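Chapter 4
Sound Indoors: Why Rooms Talk Back

When Purificación Lozano moved her bookkeeping business into the old Gallardo building one November, she was delighted with the high ceilings and all that air overhead. By the end of the first morning she had a headache. Every phone call seemed to reach every desk, and a dropped spoon in the kitchen could be heard by people three doors down. She had fallen in love with a room by looking at it, as most of us do, and had forgotten to clap her hands.

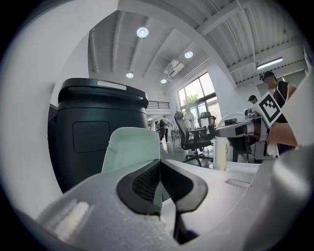 Clapping is where we'll begin, too. Sound leaves your hands in all directions and keeps going until it meets something. A hard surface sends most of it back, while a soft one, such as a heavy curtain or a thick rug, soaks up a good share and turns it into a tiny amount of heat. What you hear after the clap is the sound still traveling – bouncing from wall to floor to ceiling and losing a little each time. We call this lingering tail reverberation, and you'll meet the word on nearly every page from here to the end of the unit.

An echo is a close cousin, but please keep the two apart in your notes. For an echo, the returning sound has to arrive late enough that your ear takes it for a separate event. Stand 40 feet from a big brick wall and you may catch one, since the sound has to travel out and back again, a trip of 80 feet in all.
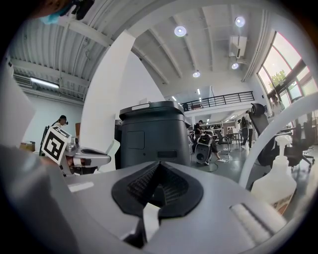

Larger rooms tend to hold on to sound longer than small ones with the same kinds of surfaces, simply because the sound travels farther between bounces. Keep that in mind as you read Section 4.1, where we follow Purificación through her first attempts at a quieter office (the rugs came first, and they helped less than she'd hoped).

Before you go on

Find a large room and a small one, and clap once in each. Write down what you hear, in your own words, and bring your notes to class.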